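Tape, Paper and the Square Table

Last updated: June

Worktables get covered for two reasons. The first is to protect the surface from liquid, grit and blades. The second is to give the person working there a reference for position. Kraft paper does the first job cheaply. Colored tape laid over it in a grid does the second. The combination is common in packing rooms, sample kitchens and school workshops, and it is usually put down in a hurry by whoever is on the early turn.

A well-laid table is harder to find. Edeltraud Sperling has been covering tables at the Tapley sample kitchen for most of her working life, and her method differs from the usual one in the order of operations. Most people roll the paper out, tape the edges and then start marking. Sperling cuts the paper the evening before and leaves it flat on the table overnight under its own weight, with the curl side down. Paper straight off the roll holds a set. If it is taped at once, the set works against the tape and the sheet lifts along the center, where plates and trays need to stand level.

"You can tape it in the morning or you can tape it twice," she said.

Weight of paper matters less than buyers assume. Tapley has used heavy and light stock, and the light stock wears through first at the front edge, where sleeves and forearms drag. The middle of the table hardly shows a difference. Sperling now runs a second strip along the front edge only and replaces it separately. Brown is preferred to white. White paper shows every mark and tires the eyes under strip lighting, and pale dishes are harder to pick out against it.

For the grid, the choice is between masking tape, vinyl floor tape and painter's tape. Masking tape tears the paper on removal once it has aged. Vinyl holds well but stretches under tension and then contracts, which bows the line. Painter's tape is the usual compromise. Dark blue reads clearly on brown from any side of the table and is easy to buy in the widths that suit the work. Red was tried at Tapley and dropped; under the evening lamps it was hard to tell from the paper.

The long lines go down first. Each is anchored at one end, paid out above the surface, sighted, and lowered in one movement. Pressing as you go produces a wander that cannot be corrected without lifting the whole run. Cross lines follow, laid over the long ones, so that every crossing has the same strip on top. A cloth catches on a tape end far more often than on a tape edge, and with a consistent overlap the ends all fall at the table's perimeter.

Spacing is where tables go wrong. Mattes Lenz, at Wiveck, measures from one fixed corner for every line. The alternative, measuring each line from the last, adds the error of each step to the next, and by the far side the cells have visibly changed shape. Lenz uses a steel rule and a pencil and marks both ends of every run before cutting any tape. He allows a tolerance of 2 millimeters at each mark. Tighter than that, he said, and the paper's own movement with humidity takes over.

Cell size should follow the largest thing that will be placed often. At Wiveck that is a serving tray. A cell smaller than the tray means its edge will cross a line, and the person setting it down has to choose whether to align by the corner or by the center. Lenz aligns by the near left corner and has it written on the wall. Sperling prefers the center, and uses the plate on the tray as her guide. Both work. Mixing them on one table does not.

Trays with a slight raised edge are favored for fruit. A whole orange on a flat tray will travel when the table is bumped, and a plate underneath it helps by giving it a shallow dip to sit in. Plate and tray together also lift the fruit off the paper, so that juice from a split skin does not reach the tape. Adhesive softened by citrus oil creeps out from under the strip and collects dust, and the line turns gray at the margins.

Cutting boards are the other regular item. A board should be set parallel to the table edges and kept clear of the busiest cells. Wood is kinder to the paper than plastic, which tends to skate. Heavy boards leave a faint impression after 4 weeks or so of daily use, and at that point the sheet is due for replacement anyway.

Anything bolted or clamped through the covering needs its own treatment. The paper should be laid first and the plate set down on it, with no tape trapped beneath. Tape under a metal plate forms a ridge, and a plate on a ridge rocks. Cables should leave by the shortest path to an edge. Where they must cross the surface, they are better left untaped, so the paper can be changed without disturbing them.

Removal takes less time than laying. Cross lines come up first, pulled back low over themselves, then the long lines, then the sheet, rolled toward the front with the crumbs inside. 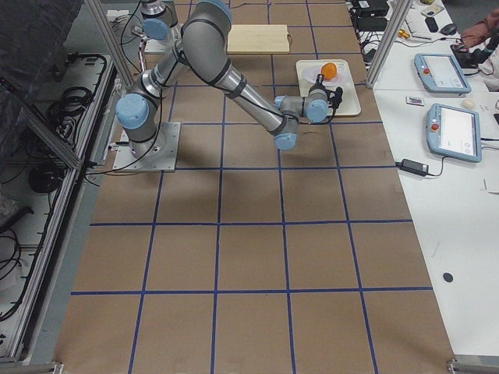
Nathalie Hiebert: We gave up on corner or center and put a small pencil cross in the cells we use most. It rubs off after a while, but so does everything else on kraft paper. I'd also say wipe the table with a dry cloth before the paper goes down. One grain of salt under there and you'll feel it with every plate.

2 comments | 100 shares

Contact | Copyright Jininik | Back to top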